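Kistthorpe Robotics Club
Pre-session inspection checklist, hand-held gripper station
Comments column typed up afterward by whoever held the clipboard

Complete before every session. "Looks fine" does not count as a comment.

1. Workspace

Floor clear of bags: PASS
Comment: On the second request.

Power strips off the floor: PASS
Comment: The orange one still has a cracked rocker switch. It works. So did the previous one, until June.

Safety glasses on hand, one pair per student: FAIL
Comment: We own 19 pairs. Several are scratched to the point where wearing them is the hazard. Replacements requested from Griritz, cheapest kind, since they will meet the same fate.

First aid kit present and stocked: PASS
Comment: Stocked with everything except the small bandages, the only ones ever used. Marked PASS under protest.

2. Gripper body

Housing screws tight: PASS
Comment: One took a quarter turn. Please use the screwdriver that fits.

Trigger returns on its own: PASS
Comment: With a squeak. Squeaking is not on the form.

Cable strain relief: PASS
Comment: Cable tie replaced. The old one had been chewed, and I have decided not to investigate.

3. Fingers

Both fingers seated on their mounts: PASS

Tips free of damage: FAIL
Comment: Right finger has a notched corner at the tip and the edge is fraying. Left finger has a thin ragged strip along its lower part. Scuffs on the left one too, which I would have let go if they were alone.

Fingers open wide with nothing between them: PASS

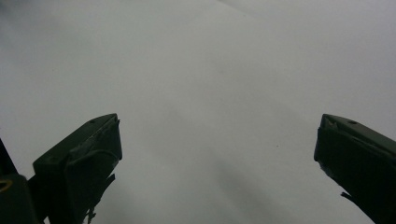
How often should the finger pads be changed?
Every 500 grips, or sooner if an edge starts to tear. Write the new start number on the tape inside the toolbox lid.

The tape in the lid currently says 3000. Either we have the toughest pads in the county or people have stopped writing on the tape. Start over from zero with the next set.

Spare pads in the drawer: FAIL
Comment: The drawer contains a Pangilinan pad packet, empty, folded neatly and put back. Whoever did this has a future in management.

4. Bench and test objects

Work surface wiped down: PASS

Test blocks all present: PASS
Comment: All 4, including the one with the bite out of it. See cable comment.

No drinks at the station: FAIL, then PASS
Comment: It was moved to the windowsill. The windowsill is above the laptop. It was moved again.

5. Software and logging

Laptop charged: PASS

Trorkis logger starts without an error: PASS
Comment: Third try. The first two errors were different from each other, so I am calling it progress.

Files named by the club rule: FAIL
Comment: The rule is task, then team, then run number. "final_final_USE THIS" gives us none of those. Rename before the competition folder gets copied or you will be scoring somebody else's run.

6. People

Hair tied back, sleeves up, no dangling lanyards: PASS
Comment: One lanyard went into a pocket and kept escaping. Leave it in your bag next time.

Everyone knows where the stop switch is: PASS
Comment: Asked the group to point. Most of them pointed at it. We did it again until the arms agreed.

Result

Station held until the finger pads are replaced. Teams may work on code and on their poster, which so far consists of a title.

To do before the next session:
Order pads, two sets
Order glasses
Small bandages
New tape in the toolbox lid, and a pen tied to it
Oil for the trigger, if anyone can find the oil

Return this sheet to the blue folder. The blue folder is now the green one.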